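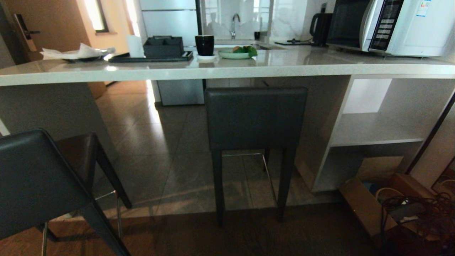
The kitchen island and breakfast bar, with a mug on a saucer, a tray and a plate on the counter.

Jullow Home Service: Frequently Asked Questions

Last revised 23 April 2023

What is the Jullow service?
Jullow is a household robot offered on a monthly plan by Munteanu Drilden. The plan covers delivery, setup, software updates and repairs. The robot remains the property of the company for the length of the agreement.

Which tasks are included in the standard plan?
The standard plan covers clearing and wiping counters, carrying cups and plates to the sink area, pushing in chairs and stools, and placing light items on open shelves. Laundry and window cleaning are not included.

Can it handle mugs and saucers?
Yes. Cups, mugs, saucers and small plates may be moved one at a time. Customers are asked to empty cups before a session begins. Glassware with a thin stem should be put away by hand.

Will it use my kettle or microwave?
No. The robot will wipe the outside of an appliance that is switched off – it will not fill, start or open one. This limit cannot be changed in the customer settings.

What about paper napkins and tissues?
Used paper goods are treated as waste and placed in the bin chosen during setup. Please do not leave receipts or letters among them.

How much space is required?
A clear path at least 90 centimeters wide is needed along each counter that is to be serviced. Boxes, baskets and cables on the floor should be moved before the first session. The robot will stop and send a notice if it cannot pass.

Are glossy tile floors suitable?
Ceramic tile, wood and low carpet are all suitable. Strong daylight on a polished floor may slow the first mapping run. Closing the blinds will usually resolve this.

How long does setup take?
A technician will need one visit. Mapping a kitchen of ordinary size takes 20 minutes, followed by a short lesson for the household.

What does the service cost?
The standard plan is $400 per month. Customers who pay for five months in advance are charged $1855. Prices have been in effect since January.

How do I report damage?
Please use the claims form in your account and attach a photograph. Claims are reviewed by Dorin Neagu, Customer Care. Written questions on an open claim should quote the claim number.

Is Gaston the same product?
Gaston is our earlier model. It is still supported, but new agreements are offered for Jullow only. Gaston customers may transfer at any time without a second setup fee.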